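Pretport 中文学校家长通讯
社团消息：机器人社本学期进展

2020年1月29日

机器人社这学期有26名学生，比上学期多，新来的大多是初中部的。活动地点还在二楼东头的大教室，原来的小教室改成了存放设备的地方，中间的门平时锁着，钥匙在 Catríona Horgan 老师那里。孩子放学后直接上二楼即可，不必先到前台签到，社里自己有签到表。

上学期末有几位家长问，社团这一年到底在做什么，为什么孩子回家说的都是“分类”“标注”，很少说到造机器人。这一期把项目从头讲一遍，也把接下来几个月的安排写清楚。

项目的名字叫 Brisus，是学生投票定的，没有特别含义。目标是让一台桌面机械臂在一张杂乱的台面上认出小件物品，按要求拿起来，放到指定的位置。参加的比赛是 Danenton 学生机器人赛的“桌面整理”组，五月举行。这个组别去年才设，规则比较简单：台面上摆着大小不一的日常物品，裁判给出一张清单，机械臂在规定时间内把清单上的东西分别放进对应的格子。放错扣分，掉到地上扣分更多，碰倒没在清单上的东西也要扣分。物品到比赛当天才公布，但大类会提前通知，今年的大类是文具、厨房小件和化妆用品。

前两年社里参加的都是循线和搬运方块。循线的车子我们有现成的底盘，传感器也够用，孩子们上手快，成绩还可以，但高年级的几个学生觉得做来做去都一样。去年暑假前开会，大家同意换一个组别。当时也有人反对，理由是桌面整理要用到图像识别，社里没有人做过。Catríona 老师的意见是可以试，但初中部的学生要有事可做，不能让几个高中生把活全包了。现在的分工就是按这个意见来的。

目前分成2个小组。一组负责机械部分，包括夹爪、底座、走线和供电；另一组负责数据和程序，包括录制、标注、训练和测试。学生可以换组，每隔几周换一次，换的时候要把手上的事情写成交接单。交接单一开始写得很潦草，有一张只写了“差不多好了”，接手的同学花了一整个下午才弄明白是什么差不多好了。后来规定要写三项内容：现在做到哪一步，哪个文件是最新的，有什么已知的毛病。

先说机械组。

机械臂是 Forsyth 的旧款教学臂，学校几年前买的，一直放在柜子里。肘部的一个舵机有虚位，空着的时候看不出来，一夹东西前端就会往下沉。学生先是在程序里做补偿，按伸出的距离把目标位置往上抬一点，近处有用，远处不行。后来把舵机拆下来，发现是输出轴上的塑料齿磨损了，换了一套金属齿，问题基本解决。拆装的过程录了下来，放在社团的共享文件夹里，以后别的舵机出毛病可以照着做。

夹爪改了好几版。原装的夹爪两边是平的硬塑料，夹方块没有问题，夹圆杆就打滑。第二版在内侧贴了一层硅胶垫，圆杆能夹住了，可是硅胶有粘性，放下的时候轻的东西会粘在上面跟着走。第三版把硅胶垫切成窄条，只留前端和中间两段，粘的问题好了一些。现在用的是第四版，前端做薄了，方便伸到几支笔中间去。薄的缺点是容易弯，打印的时候层与层之间的方向要注意，立着打的一掰就断，躺着打的能用得久一点。负责打印的学生在盒子上写了“只用躺的”，家长来参观时如果看到这几个字，指的就是这件事。

底座原来是用夹具夹在课桌边上的，课桌本身会晃，每次录完一段再测就对不上。现在底座固定在一块厚木板上，木板上画了定位线，板子放到哪张桌子都可以，只要对齐桌角。板子很重，请不要让低年级的孩子单独搬。

再说数据和程序组，这是这学期占时间最多的部分，也是孩子在家里讲得最多的部分。

程序要认东西，先得有人告诉它什么是什么。学生的做法是把人整理桌面的过程录下来，镜头在操作者头上，看到的和人眼看到的差不多。录完以后逐段标注：手在哪里，碰的是哪一件，什么时候拿起，什么时候放下。标注的结果分成两份用，一份用来训练识别物品的程序，一份用来分析人拿东西的次序和方法，给写动作程序的同学作参考。

文具和厨房小件在学期开始不久就录完了。化妆用品放在后面，主要是因为种类杂，样子又像。社里的男生大多叫不出名字，女生也不是每样都认得，所以先花了一次活动的时间列名称表。眉笔、眼线笔、唇线笔从外面看都是一支细杆，最后决定在名称表里统一归为“笔类”，比赛清单如果分得更细，再按颜色和长度去区分。粉饼、腮红、眼影则按“圆盒”“方盒”“多格盘”来分。假睫毛单列一类，因为整盒和散装的拿法完全不同。管状的东西最麻烦，粉底、隔离、遮瑕、护手霜都可能装在软管里，名称表里只写“软管”和“硬管”。

列表的时候争论比较多的是打开的盒子算不算同一件。一个带盖的粉盒，盖上是扁的，掀开以后从正面看是另一种形状。有同学主张分成两类，有同学认为比赛清单上只会写一种。最后按后一种意见办，但录制的时候开着的和盖着的都要录，各录足够的段数。

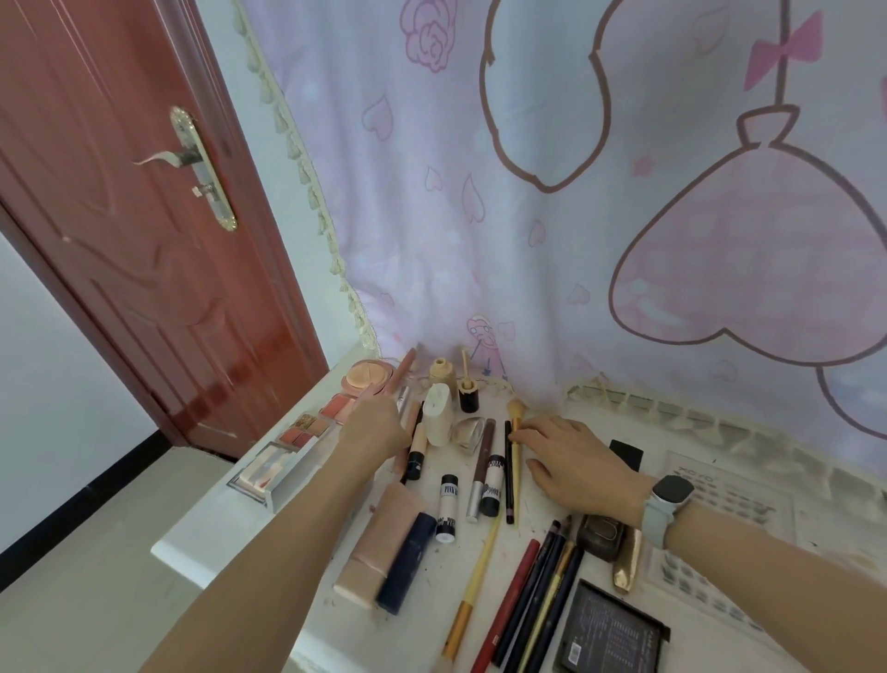

录制的流程现在固定下来了。操作者坐好，先把手放在台面上停一下，听到旁边的同学说“开始”再动。这一停是为了标注方便，标注的同学可以从静止的地方往后数。每一段只做一件事，比如“把笔收到左边”，做完把手收回来。如果中间碰掉了东西，不要停，照常做完，标注里记一笔。早期录的很多段在碰掉东西以后就停了，操作者还会说一句“重来”，这些段后来大部分没法用。

操作者轮流做。一开始都是同一个高二学生在做，她做得又快又稳，录出来的东西很整齐，训练以后在她自己的录像上识别得很好，换一个人做就差了。Catríona 老师让大家把录像按操作者分开，训练时留一个人的不用，专门拿来测试。这样一测，成绩掉了一大截，大家才明白之前的数字为什么好看。从那以后每个学生至少录一轮，左撇子的同学多录一轮。

手上戴的东西也讨论过。手表、手环、发圈套在手腕上，会不会影响识别？有人提议录制时全部摘掉。另一种意见是，比赛时台面上只有机械臂，没有人手，所以手上戴什么关系不大，而从人手录像里学动作次序，戴着反而更接近平常的情况。现在的规定是不强制，戴了就在记录表里写明。袖子倒是有要求，长袖要卷到手肘，不然会扫到台面上的小东西，也会挡住镜头。

背景同样不作统一。比赛场地的背景我们不知道是什么样子，如果所有录像都是同一面白墙，程序到了场地上可能就不认得了。所以学生可以在教室里录，也可以在家里录，窗帘、墙、门、花布都可以入镜。在家里录的要注意几件事，下面给家长的说明里会再讲。

到这学期活动结束为止，标注完并通过检查的片段是3445段。检查的办法是交换看，甲标的由乙抽查，抽到错的整批退回。退回最多的原因是把手碰到和手拿起混在一起。手指搭在一支笔上，不等于拿起来了，标注时要等到那支笔离开台面才算。这一条写在墙上，仍然有人标错，初中部新来的同学反而错得少，可能是因为他们先看了说明。

训练用的是教室里那台旧电脑，加上 Catríona 老师从家里带来的一块显卡。一次完整的训练要跑一个晚上，所以通常是活动结束时开始，第二天早上有人去看结果。有两次跑到一半断了，一次是电源线被踢掉，一次是系统自动更新。更新已经关掉，电源线用线槽压在地上了，请保洁的同事不要挪动那个线槽。

识别的现状是：多格盘和圆盒认得比较准，软管还可以，笔类在分开放的时候没问题，几支靠在一起就容易认成一件。刷子有时会被认成笔，尤其是只露出杆子的时候。银色和镜面的东西会反光，同样一件，换个角度就认不出来。对付反光，学生试过调灯，把台灯换成从两侧打，效果好一些，但比赛场地的灯我们管不了，所以还是要靠多录。透明的盒子目前基本认不出来，这一项暂时放着。

把识别和机械臂接起来是从上个月开始做的。现在能完成的动作是在一张只放少量物品的台面上，按清单拿圆盒和硬管，放到格子里。台面一满，机械臂下去的时候会碰到旁边的东西。学生正在改下爪的顺序，先拿外围的，再拿中间的。这个想法来自录像：看了很多段以后，有同学注意到人整理拥挤的台面时，常常先用手把东西往两边拨开，腾出一块地方再拿。机械臂目前还不会拨，能不能用夹爪的侧面去拨，规则里没有写清楚，已经写信去问组委会，还没有收到答复。

速度方面也有差距。人拿一支笔一眨眼的工夫，机械臂从看见到夹起要等好一会儿，时间主要花在重新拍照和计算上。高二的两位同学在试着减少拍照的次数，拿完一件以后如果周围没有变化，就不重拍。麻烦在于怎么知道周围没有变化。

经费的情况如下。学校这学期拨给机器人社2000元，主要花在金属舵机齿轮、打印耗材、硅胶和移动硬盘上，票据都已经交到办公室。录像占的空间比预想的大，原来的硬盘在学期中间就满了，所以多买了一块。录制用的化妆用品没有花经费，是学生和老师从家里拿来的，多数是用旧的、过期的或者不再用的。用完以后装在纸箱里，箱子上贴有姓名的可以领回，没有姓名的留在社里继续用。请各位同学在活动时看一看箱子，有几样是贴了名字但一直没有领的。

关于卫生，有家长提过意见，这里一并说明。录制时化妆品只拿不用，不往脸上或手上涂。开过的软管和粉盒，录制前用纸巾擦一下外面。刷子洗过晾干再放进箱子。对某些成分过敏的孩子可以只做标注和机械部分，跟老师说一声就行，不需要证明。

在家录制的说明：

一、录制前请收走台面上有个人信息的东西，例如药盒、信件、证件、贴着地址的快递盒。

二、镜头里不要出现家里其他人的脸。手可以，家里人愿意帮忙当操作者也可以，但要在记录表上写“非社员”，并由家长签名。

三、台面选平的、浅颜色的为好，桌布有褶的不要用，小东西会滚到褶子里。

四、一次录制不要太久。上次有同学一口气录了一下午，后半段动作明显变慢，标注的同学也看得出来。

五、录像不要发到班级群或者其他平台，用社里的硬盘拷回来。硬盘借出要登记，第二次活动时归还。

六、录完把台面恢复原样，尤其是借用家长的东西时。

比赛的安排。Danenton 比赛分两天，第一天检录和试场，第二天正式比。每队上场的人数有限制，所以26名学生不可能都上场，但可以都去。上场的名单在出发前定，先由学生自己报名，再看试测时的表现和平时交接单的情况。没有上场的同学在场边负责备件、计时和记录，这些工作在赛后的评分里也占一部分。住宿和交通的费用另外收，数额要等人数确定以后才能算出来，学校会单独发通知和回执。

在那之前，社里打算在校内办一次试测。地点就在二楼大教室，台面上的物品由 Catríona 老师准备，学生事先不知道是什么，规则照搬比赛规则。家长可以来看，坐在后排，请不要走到台面旁边，脚步重了木板也会跟着动。手机请关闪光灯，上次开放日有人拍照时开了闪光灯，识别程序当场把一个杯盖认成了两个，学生查了半天程序才知道是灯光。

下学期头几次活动的内容大致是这样安排的。先把透明盒子的录像补上，多换几种灯光。然后把笔类重新标一遍，几支靠在一起的要一支一支分开框，这个活很费眼睛，会分给全体同学，每人做一小部分。机械组做第五版夹爪，重点看侧面能不能承受拨东西的力。程序组继续改下爪顺序。文具和厨房小件虽然录得早，也要重新测一次，名称表改过以后，旧的标注里有些名字已经不用了，需要对照着换过来。

有几位家长问社团还收不收人。高中部可以，初中部目前电脑不够，要等有人换到别的社团才有名额。想来的同学可以先到教室看一次活动，跟着标几段录像试试。标注比较枯燥，有的孩子看了一次就不想来了，有的反而坐得住，还是先试再报名比较好。不要求学过编程。

家里如果有不用的小件化妆品、旧文具或者厨房里的小东西，仍然欢迎孩子带来。玻璃的和带刀刃的不要，指甲油和香水也不要，怕漏。形状特别的优先，普通的黑色签字笔已经很多了。

另外，社里缺两样东西：一张能调高低的结实桌子，旧的也行；一盏不频闪的台灯。有闲置的家长请和 Catríona Horgan 老师联系，可以在接孩子时到二楼找她，也可以把字条放在办公室的机器人社信箱里。桌子请先告诉我们尺寸，二楼东头的门比较窄，上学期有一张桌子抬上来以后进不去，又抬了下去。

下学期第一次活动请带笔记本、签好名的录制同意书和借出的硬盘。录制同意书上学期交过的也要重新交，内容有改动，加了在家录制的部分。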